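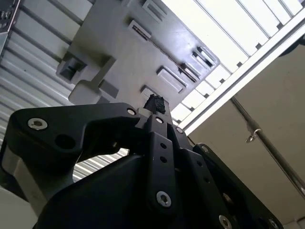 I don't buy the "fully refurbished" label anymore and I want to know if I'm being unfair. Vatstead wants $105 for an office desktop with a grade A sticker on it. Trendero has the same model for $100, sold as seen. So what did the extra five dollars get me? I asked, and the answer was "inspected and serviced to our standards." Serviced how? If a shop has been inside a machine there are usually signs of it, starting with the screws. Look at silver hex-socket screws set in black plates, like the ones in my first picture, and you'd spot a chewed-up head from across the room. The case screws on the one I bought had paint still sitting in the slots. Whoever serviced that did it through the vents.
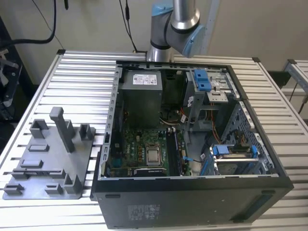 And before someone says "it boots, doesn't it" - yes, it boots. So does a computer with a carpet of dust on the heatsink and a coin battery from the year it was built. I had to reset the clock every time I unplugged it. That's a cheap part and two minutes of work.

dullspanner

Re: What does "refurbished" even mean

You paid five bucks over junk price and expected a teardown? Nobody is going to repaste a processor for that. I've had 4 desktops from Vatstead and all of them are running. The sticker means they wiped the drive and it turned on.

ohmcooking

Re: What does "refurbished" even mean

Then they should print "wiped and turned on" on the sticker. I'd have no complaint.

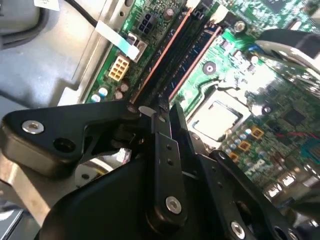
Four good ones doesn't tell me much either. Office machines sit under a desk doing spreadsheets, they mostly last no matter who sells them. You'd have had the same luck off the curb.

dullspanner

Re: What does "refurbished" even mean

Sort of with dullspanner here. I read the Wiment buying guide that everyone links (post 1641 in the big thread) and it never says who did the testing. It has a score for "like new feel." What is that?

I do disagree about the sold as seen ones, though. At least Vatstead took mine back in August when the fan started grinding. Try that on Trendero. A return window is worth more to me than a clean heatsink.

tepid_solder

Re: What does "refurbished" even mean

Did they pay the shipping?

dullspanner

Re: What does "refurbished" even mean

No. It was a lot, too.

tepid_solder
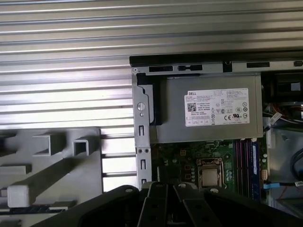 Re: What does "refurbished" even mean

Ask for a photo with the side panel off before you pay. If they won't send one, walk. I got one from Tsao that way and the dust told me plenty, so I passed.

ohmcooking

Related threads
Is a grade B case worth the savings?
Replacing the clock battery on old office desktops
Wiment guide scores: does anyone trust them?
Return shipping horror stories

Last updated 12th June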